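BRATOV, August 20, 2022 — Hi, Wenceslao Olvera here, from Florwood. We make racks, stands and holders for kitchens and work tables, and today I get to tell you that our Secondhand Tabletop Program is open to everybody. I've been itching to write this one since April!

First, what it is. Schools, cafés and offices get rid of perfectly solid tables all the time, mostly over a few scratches or a pale patch or two on top. We collect them, tighten the legs, clean them up, and sell them on at a flat price of $37 apiece. If you buy one of our holders at the same time, delivery inside Bratov is free. Outside Bratov we'll work something out with you by phone (ask for me, I'm usually the one who picks up anyway).

We started small, with 24 tables from the old Brito lunch hall. I figured they'd sit in the back of the shop until winter. They were gone in nine days, and people kept calling to ask if there were any more of the gray ones. So we went and found more. As of this morning we've placed 179 tables in homes, sewing rooms, garages and one very crowded bakery — and we've got a waiting list that I'm keeping in a spiral notebook, which my bookkeeper hates.

Now, about the scratches. We don't sand them out or cover them up, and we don't plan to. A mottled gray top with a bit of speckle in it hides a lot to begin with, and a long faint scratch won't bother a cutting board or a stack of mail one bit. What we do is wipe everything down, go over the edges by hand for rough spots, and mark any real damage on the tag before it goes out. If a top has a chip or a soft corner, it doesn't get sold as a work table. It goes in the parts pile.

I'm partial to the gray tops myself, especially pushed up near a white wall with one black rack standing on them and plenty of bare surface left over to work on.
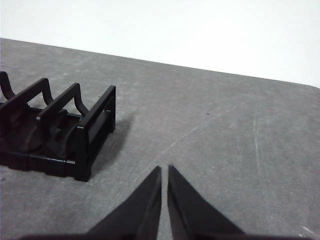 Melquiades Meléndez thinks I'm too easy on the old tops, and told me so at length over lunch: a scratch is fine, but people should get to run a hand over the exact table they're buying before they pay for it, and a tag isn't enough. I argued for a while and then gave in. Starting this week, every table is out on the floor with its top uncovered, and you pick your own. If you can't make it to the shop, we'll walk you through it over the phone before you decide.

A few practical things people keep asking me.

**Sizes.** They vary, and I can't promise you a particular one. Bring your measurements. Bring the measurements of your doorway too, please — we've had two tables come back already over a narrow hall.

**Holders and racks.** Black molded plastic is what we've got the most of right now. The whole line can be bought without a table, same as always. Set the rack where you want it and leave it there a day or two before you decide it's in the wrong spot. I moved mine three times in one evening and ended up right back where I began.

**Cleaning.** Warm water, a drop of dish soap, a soft cloth. Skip the scouring pads. For scuffs, a damp cloth with a little baking soda will lift some of them. Others are there for good.

**Trade-ins.** Yes! If you have a table you're done with, we'll take $10 off the next one. It has to stand up on its own, and that's the only rule so far.

We've also signed on with Uvwood, the lumber yard across the river, who'll be supplying replacement legs and braces. Between their storage shed and ours we have room for some 786 tables, which sounds like a crazy number to me, but the Brito school district has a lot of furniture and they've been very nice about returning my calls.

The shop is open mornings from eight to noon, and on pickup days we stay until the truck is empty. Parking is around back, next to the loading door. Knock hard if the saw is running.

**Contact:** Wenceslao Olvera, Florwood, Bratov. Call or stop by the front counter for the current table list, delivery questions or a spot in the notebook.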